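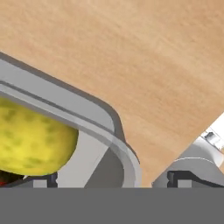 Wrist view in the simulator, yellow fruit against the left finger.

Greltitham Grasp Rules, second edition: review by Yee-man Tsao

Greltitham sells this as a rule pack for checking simulated pick-and-place runs before anyone moves to hardware. It contains 51 written rules, a log checker and a short handbook. I ran it against 107 fruit-handling episodes from our Calloway test set.

Installation took one command and a restart. The checker reads joint states, contact events and wrist camera frames. It wants contact reported per finger, and logs that merge both fingers into one flag are rejected at load. I agree with that choice. A fruit can touch one finger while the other is still clear of it, and a merged flag will record a grasp too early.

The camera section is the strongest part of the handbook. Rule 14 requires that both fingertips stay in view through the approach. Rule 15 asks for a written note whenever the target runs past the border of the wrist image, and for a second view to be logged alongside. Our Faledell template had neither field, so I added them.

The force limits are weaker. Soft produce gets a single ceiling, with no allowance for size or ripeness, and the handbook does not say how the value was chosen. The report export also stops at 100 episodes per file, so I had to split the set in 2 and join the tables by hand.

The Grurkunby checker is faster and has a better export, but its rules cannot be edited. Greltitham keeps its rules in plain text with a change log.

Recommended for simulation review. Set your own force limits before using it on a real arm.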